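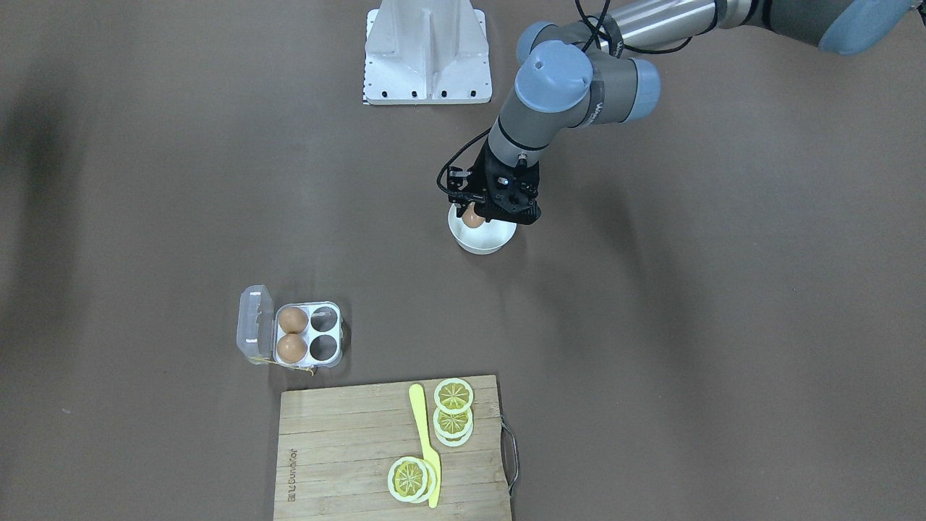

*Photo: Tuvevis*

**Gajewski adjustable wrench, two sizes**

I bought the pair from Brumar in September for $62 and have used them since on sink fittings, a bed frame and the bolts on my bench vise. The larger one is 12 inches long. Its jaw slides smoothly and stays where I set it, though there is a little play when it is opened all the way. The scale on the jaw is stamped deep enough to read in poor light.

The small wrench is less useful. The adjusting screw is stiff, and oil helped for a day or so. My old Futell cost $21 and turns more easily.

Both handles are bare steel with no grip, so they get slippery with greasy hands. The hanging hole fits a standard peg.

I would buy the large one again by itself. Four stars for that one, 2 for the small.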